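## 4. Teaching the planner where your work object is

By now you have Mandel running, both arms homed, and (we hope) a cup of something nearby, because this section is the one people like to hurry and then come back to. The planner can only reach for things it has a pose for, and a little patience now saves a lot of puzzling over odd-looking paths later on. We use a fabric tool pouch throughout, as in the Rarnholm practice set, but any flat, soft object will do nicely.

### 4.1 Set the rest poses

1. In Mandel, open **Planner > Rest Poses** and choose **Facing Pair**.
2. Lay the pouch open between the two arms, on the near table.
3. Press **Jog** and bring each gripper in level, one to either side of the pouch, without touching it.
4. Press **Store Left**, then **Store Right**. The two fields turn from gray to white when the values are saved.
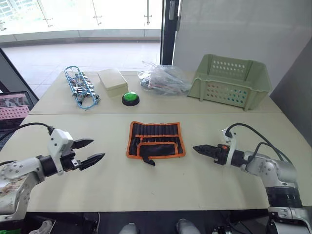

*Fig. 7. Facing Pair beside the open pouch. Left fingers open, right fingers closed.*

The fingers don't have to match at this stage! Mandel stores finger width separately from arm pose, so you can leave one gripper open and the other closed and sort it out in Section 5.

> **Note:** If your work surface is two tables pushed together, keep the work object clear of the seam. The plane fit looks for one flat patch, and a small step between the tables is enough to tilt the whole estimate.

### 4.2 Mark the keep-out zone

Anything standing on the far table should be inside a keep-out zone, even things that seem too low to matter.

1. Choose **Scene > Keep-Out > Draw Box**.
2. Drag the box over the whole far row, bags and baskets included.
3. Set **Margin** to 4 cm. You can go tighter once you know your arms well.
4. Press **Rebuild Map**. It takes some 100 seconds on the Zelelel controller, so this is a fine time for that cup.

> **Caution:** Clear plastic is hard for the depth filter, and a crumpled bag may show up in the map as a few floating specks or not at all. Always draw the box by hand around clear items. Do not rely on **Auto Detect**.

### 4.3 Check the approach

1. Load the plan **Edge Touch, Right**.
2. Set speed to **Slow** and keep a hand near the stop.
3. Press **Run**. The right gripper should come in from its own side and settle on the right edge of the pouch, while the left stays open over the table.
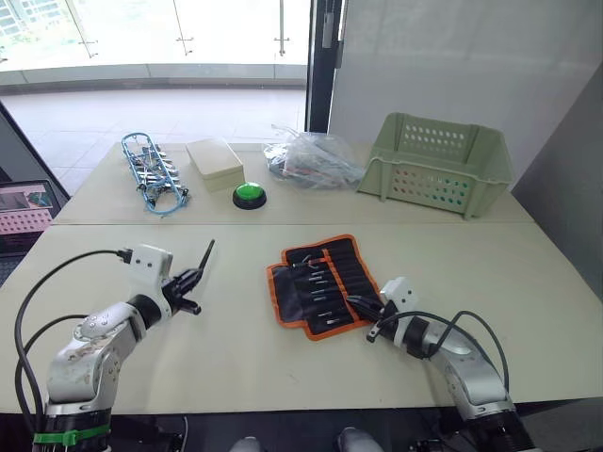

152

4. With the gripper resting on the edge, read **Tip Error** in the lower panel. Write it down; you will want it in Section 5.
5. Press **Retreat** before you move anything by hand.

If the plan stops early with message 3473 (*goal inside margin*), your keep-out box has crept over the near table. Go back to 4.2, pull its front side away from you a little, and rebuild the map.

> **Note:** Plans saved in Rebelo format can be opened here too, but their rest poses are left behind. Store them again as in 4.1.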